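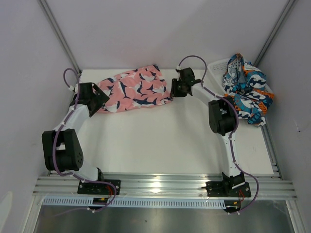

PRESS RELEASE - for immediate use

Drostera opens children's clothes swap and folding room in Darka

Drostera is opening a swap room for outgrown children's clothes this October, in the old Vanhove shop in Darka. Bring what no longer fits, take home what does. No money changes hands.

Doors open 10am. Free entry, no booking. Prams welcome, side door is wider.

Swimwear and summer things first. Sharks are big this year, apparently. Shark tops, shark shorts, sharks on pink, sharks with waves. Also wanted: pyjamas, school jumpers, rain coats, anything with a working zip.

"Children grow, the shorts don't," said Hawi Derese, who runs the swap for Drostera. "We had 2000 pieces handed in at the spring round and most of them had plenty of wear left. People want to see a thing laid out flat before they take it. A heap puts them off."

So everything gets folded. Clothes come out of the basket one at a time, go flat on a white table, get smoothed, then folded and put on the shelf by age. Sizes run from newborn up to 16 years.

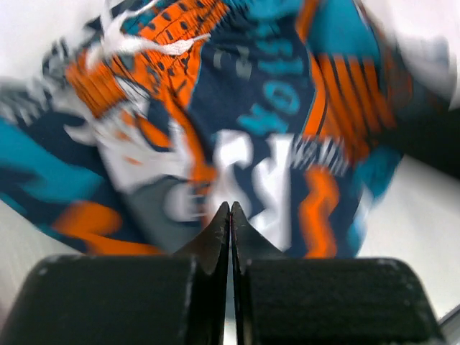 Drawstrings are the fiddly bit. Please knot the ends before you hand shorts in, and check the pockets. Lies Hermans, who looks after sorting, found 27 hair clips last time, plus a house key (still unclaimed, brass, ask at the desk).

What to bring: clean clothes, dry, in a bag or basket you dont need back the same day. Small stains are fine if you say so. No underwear, no shoes, no single socks.

There will be a short folding session at 2pm with Sanne Postma. Tops, shorts, and the dreaded hooded towel. Children can join in, low table provided.

Anything left at the end of the month goes to the Hirnovura family store, which has asked for larger sizes in particluar.

Bram Dijkstra of Drostera said: "Bring one top or bring ten, it all helps. And come early for the swim stuff, it goes fast."

Press contact: Ward Dekker, Drostera press desk. Calls before noon please. Interviews on request, extra photos too.

ENDS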